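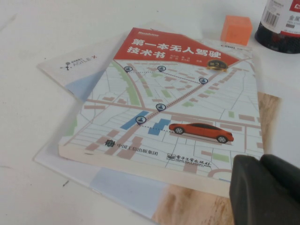

**Kaditz, May**

Equipment money for the coming year has been settled, and the automation bench did better than expected and worse than it asked. We put in for a second arm, two spare grippers, a proper cell with a light curtain, and a table that doesn't rock. We got the grippers, the table, and a firm suggestion to revisit the arm in the fall.

The total for the bench is $2608. If that looks like an odd figure, it's what was left after the roof.

Where it goes:

- **Gripper fingers, 4 sets.** The soft gray pads wear out faster than anything else we own, and the budget has never had a line for them. It has one now. Up to this year they were bought as "office supplies, misc.," and accounting has asked us to stop being creative.
- **Table, $700.** This buys a steel frame with leveling feet from Iketti. Yes, it's a lot for a table. Add up the afternoons spent recalibrating after somebody leaned on the old one and it starts to look cheap.
- **Service plan, 35 months.** Wuken would only quote in months and would only quote this number of them. We asked why and were sent the same PDF again.
- **Whatever remains** goes to cables, as it always has and always will.

The second arm is the part people keep asking about. The quote from Naqvi was fair, and the arm itself was never the trouble. What sank it was everything that comes with an arm: mounting plate, controller shelf, another outlet on a circuit that already trips when the kettle is on, and somebody's time to set it up. Our request had a generous line for hardware and the word "TBD" for the rest. The reviewers circled the TBD. In pencil, which was kind of them.

So for the fall round we're doing it the slow way. Before any new arm goes on the form, we want a list of jobs the present one can't get to, with hours next to each. "It would be nice" is not a job. Neither is "the other building has two."

Test objects came up as well. There was a proposal to buy a boxed set of standard items for picking and handling, priced like jewelry. We're passing for now. A book, a booklet, a small orange cube and a labeled container cover a decent spread of shapes between them, and we already have those. A paperback is harder than it sounds, too: it's flat, it bends, and the cover slides against the pages. The one on the bench is a second edition on driverless technology, in Chinese, with a shiny orange-red sedan on the front, and anyone who wants to read it should ask before walking off with it. If your team has small things to donate, bring them by. Nothing with liquid in it, nothing you need back by lunch.

Two dull but necessary points on ordering. Quotes are good until the end of the month, so if you want something added to the Iketti delivery to share the freight, say so early. And please check the shelf before requesting cables. We found three unopened bags of the same one last week, each ordered urgently.

The old table is free to anyone who can lift it. It rocks.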